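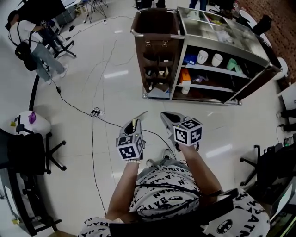

Trolleys: shelves that can move

A trolley is a set of shelves on wheels. Some people call it a cart. You may have seen one in a hospital, a school kitchen, a library or a hotel corridor. They all do the same job: they let one person move a lot of things in one go.

Why put shelves on wheels?

Think about clearing the table after dinner. You can carry two cups at once, perhaps three. To clear the whole table you walk to the kitchen and back many times. With a trolley you load everything first and then make one trip.

Wheels help because of friction. Friction is the force that slows things down when they rub against each other. If you push a heavy box across the floor, the whole bottom of the box rubs along the ground. A wheel rolls instead, so there is much less rubbing and you do not have to push so hard. Smooth floors, such as shiny tiles, are easy to roll across. Thick carpet is harder.

What are casters?

The small wheels under a trolley are called casters. Many casters can swivel, and this means they can turn to point in any direction. You will find casters on office chairs too. Turn one upside down (ask first) and you can spin each wheel with your finger.

Some casters have a little lever on them. This is the brake. Press it down with your foot and the wheel stops turning. If a trolley has brakes, they should be on whenever somebody is loading it.

What are trolleys made of?

Trolleys can be made of wood, plastic or metal. Kitchens and hospitals often choose stainless steel. This is a kind of steel with a metal called chromium mixed into it. The chromium helps to stop rust. Stainless steel is also strong and easy to wipe clean, so a spilt drink does not do much harm.

Open shelves or closed cupboards?

A trolley with open shelves has no doors. You can see what is on it and reach in from the side. A blue box on the middle shelf and an orange box on the bottom one are easy to tell apart, even from across the room. The bad side is that things can slide off if you go round a corner too fast. Dust can get in as well.

Small things need small places

Shelves are good for boxes and cups. They are not so good for pens, clips, keys and rubber bands, which roll about and get lost. There are a few ways to deal with this.

Compartments are spaces with low walls between them, like the parts of a cutlery drawer. If the top of a trolley is divided up, each kind of thing can have its own space.

Pockets can hang from the end of a trolley. A hanging organiser with several pockets uses space that would otherwise be empty.

A fabric bag can hang there too. A bag with a metal rim stays open at the top, so you can drop things in with one hand.

How to load a trolley

Put the heaviest things on the bottom shelf. Every object has a point called its centre of gravity, where its weight balances. When the heavy things are low, this point is low, and the trolley is harder to tip over. When they are all at the top, a small bump can be enough to knock it down.

Stand cups the right way up and keep them away from the edge. Leave the things you use most on the top, where you do not have to bend down. Push slowly and look where you are going. Trolleys are not for riding on.

Try it yourself

You will need a shoebox, two heavy books and a toy car or skateboard big enough to hold the box.

1. Put one book in the box and push it along the floor with one finger.
2. Put the box on the wheels and push it again. Which was easier?
3. Add the second book and try both ways once more.
4. Try the same thing on carpet and write down what you notice.

Words to remember

Caster: a small wheel fixed under furniture.
Swivel: to turn round on the spot.
Friction: the force you get when things rub together.
Compartment: one part of a space that has been divided up.

Written by Karla Zamudio. Checked by Armelle Baudry, March 2025.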